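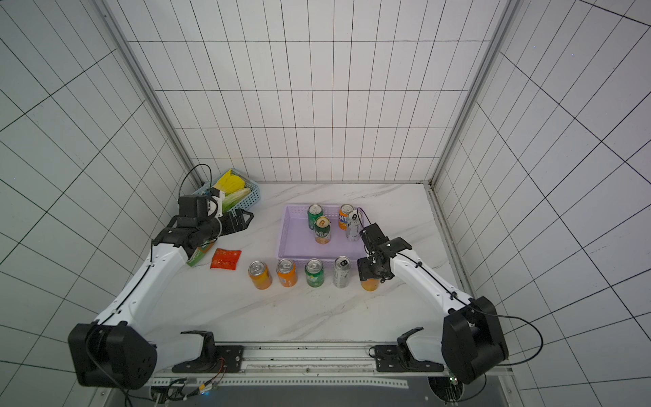 Section 6. Open-Day Demonstration: Can Sorting Cell

6.1 Before visitors arrive

1. Turn on the Pakonura controller and wait for the ready tone. A cold start takes 48 seconds.
2. Home both arms from the Ridis panel, left arm first.
3. Place the lavender tray between the arms and the blue basket in the left rear corner. Stand the cans upright, tabs up.
4. Load program 174. Do not use program 348 - it is written for the older Doucette table and its rear limits are wrong for this enclosure.
5. Run one full cycle with the speed dial at 41 percent.

CAUTION: Keep hands out of the enclosure while the arms are powered. Press the stop button before you move a can, even one near the front rail.

6.2 Running the demonstration

6. Ask visitors to stand behind the floor line, then press START.
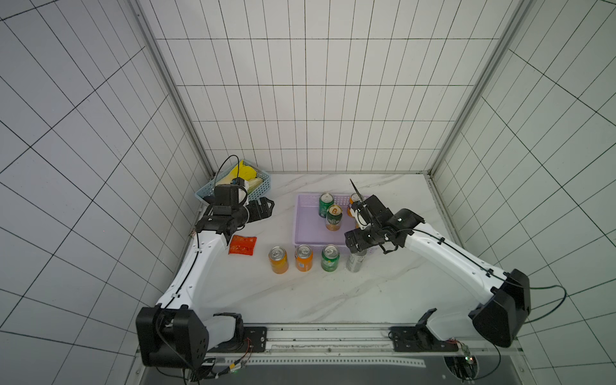 7. Let the cycle finish before taking questions. If an arm pauses over the tray for longer than a normal move, press HOLD and read the code on the panel.
8. If a can tips over, press STOP, stand it up, and restart from step 2. Do not resume from HOLD after a can has been touched by hand.

NOTE: Use full or empty cans, but do not mix them. Grip force is set once per program.

NOTE: Visitors may use the Provex tablet to choose the next can. Lock the tablet between groups.

6.3 Shutdown

9. Park both arms and turn off the controller. Leave the panel on until the log is saved.
10. Report faults to Dilruba Talukder. Changes to program 174 go through Yae Hoshino only.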